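Progress Report to the Babalola Fund
Surgical Skills Training Program, Savar Teaching Laboratory
Submitted 2 June 2025
Prepared by Atieno Waweru, Program Lead

1. Purpose of this report

This report covers the second period of the grant for tissue handling and suturing practice. It sets out the work completed, the use of materials, the changes made to the exercises, and the items on which the Fund's agreement is requested. Spending tables were sent separately by the finance office and are not repeated in this document.

2. Work completed

The grant provided for 30 trainee places, and all of them have been filled. Trainees attended in pairs, with one handling the tissue and the other assisting, and changed places halfway through each session. A total of 300 practice sessions had been logged at the close of the period. Two pairs were rescheduled when a delivery of tissue arrived late, and both have since finished the required exercises.

The exercises follow the order agreed with the Fund at the start of the grant. Trainees begin by touching and lifting the surface of the tissue without closing the jaws fully. They then move on to grasping and holding a fold, passing it from one instrument to the other, and finally placing and tying a stitch. Ntombi Ntuli, who supervises the sessions, signs off each stage before the next is attempted.

3. Tissue and preparation

Practice tissue was supplied through Drerker under the existing purchase agreement. Each piece is trimmed, rinsed and laid out on the morning of use. Pieces are discarded at the end of the day in line with the laboratory's waste rules. The log shows 1323 pieces received since the grant began.

Quality was uneven in the early deliveries. Several pieces were thin at the edges and tore during the first grasping exercise, which made it difficult to judge a trainee's handling fairly. Nassoro Laizer met with the supplier and agreed on a minimum thickness. Deliveries since that meeting have been acceptable, with one exception that was returned and credited.

The surface must be kept moist throughout a session. Preparation staff now check it between exercises and note the check on the session sheet.

4. Assessment of tissue handling

Assessment remains centered on how gently the tissue is held. Reviewers look for tooth marks, tearing, and repeated grasping at the same point. They also note whether the second instrument is brought in close enough to help without pressing on the first.

Peninah Mwakalinga and Piret Pärn reviewed the recorded sessions separately and then compared their scores. Agreement was good on tearing and on repeated grasping. It was weaker on light surface marks, where glare on the wet tissue can hide the area being scored. For that item, reviewers now examine the piece directly at the end of the session as well as reviewing the recording.

Trainees have asked for more time on the passing exercise, and the supervisor supports this request. Many reach the stitch stage with little practice in bringing two instruments together at one point, and their early stitches suffer as a result.

5. Matters outstanding

The written guide for trainees is in draft. The sections on preparation and grasping are complete. The section on stitching is awaiting comments from the Urna site, which will use the same guide when its own sessions begin.

Replacement grasping tips have been ordered. The present set remains in service and is inspected before each session.

The storage cabinet for prepared tissue holds its temperature, but the door seal is worn. A repair quotation has been requested and will be met from the maintenance line.

6. Requests to the Fund

The Fund is asked to approve one additional session per pair for the passing exercise, to be met from the balance on the tissue line. The Fund is also asked to accept delivery of the trainee guide at the end of June, once comments from Urna have been received.

No change to the total value of the grant is requested.

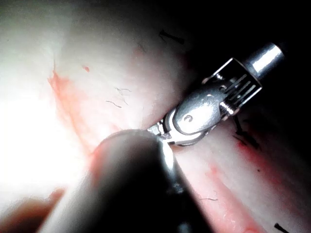 Figure 1. Toothed grasping tip in contact with the tissue surface, with a second instrument in the foreground.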